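November 3, 2022

Rain gauge read 7 mm at breakfast. Barometer falling slowly. Left knee stiff on the stairs, fine once moving.

Boiler

Pressure was down to 0.8 bar again. Topped up to 1.2 and closed both valves on the filling loop, checked them twice with a dry paper towel. No drip. The Kohlhase circulation pump is the older part of the system and I still suspect the gland, but the towel under it was dry as well. That leaves the radiator circuits. Bled the landing radiator and got a long hiss of air before water came. Bled the back bedroom and got water at once. I will log the pressure morning and evening until it either holds or doesn't.

Ibrahim Bassey called back at lunch. He can come with the pressure tester next week and wants the floor of the hall closet cleared so he can reach the manifold. He thinks the expansion vessel has lost its charge. I had ruled that out in June, when I put a gauge on the valve and the reading was normal, but the vessel was cold at the time and I did not drain the water side first, so the reading means very little. Wrote that down on the card inside the boiler door so that I don't rely on it again.

Electric meter: 3626. That is 339 units since the last reading, which is high for a period with no guests and the oven hardly used. The immersion heater is the obvious candidate. I found its timer set to on instead of auto. Moved it back and put a strip of tape over the switch.

Letters

Elli Aaltonen's letter came with the second post, four pages, both sides. She has finished indexing the Parnuveck parish registers up to the fire and has started on the tax rolls. Her difficulty is the spelling of place names. The same farm is Dumen in one roll, Dumenn in the next, and Tumen in a third, where the clerk seems to have been writing by ear. She wants to know whether to sort under one standard form or list each spelling as found.

My view is that both are needed. The main entry goes under the standard form, with every variant given its own line and a cross-reference. It adds pages, but a reader who has only seen Tumen on a baptism certificate will look under T and stop there. I also advised her to settle the alphabet before anything else. Her draft files the accented letters at the end for surnames and mixes them in with the plain ones for places, and a reader should not have to learn two systems in one volume. 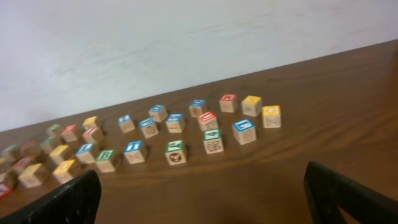

Evening

Wrote the reply to Elli in one draft and then cut it by a third. Kept the part about cross-references. Took out a paragraph on the history of the long s, which she knows better than I do.

Cleared the hall closet as far as the second shelf. The Minisen slide projector is heavier than I remembered and the cord has gone brittle near the plug. It should not be used until that is replaced. Moved it to the bench with a note on it. There are two boxes of slides under it, unlabeled, and I did not open them — the evening would have gone.

Supper was lentil soup from the freezer, with the last of the rye bread. Too much salt in that batch. Next time, half the stock cube.

Boiler pressure at 9:30: 1.15 bar. A drop of 0.05 over the day is within what I can read on that dial, so no conclusion yet. Set the heating back to come on 20 minutes later in the morning.

To do: stamps, plug for the projector, second half of the closet, distilled water for the iron.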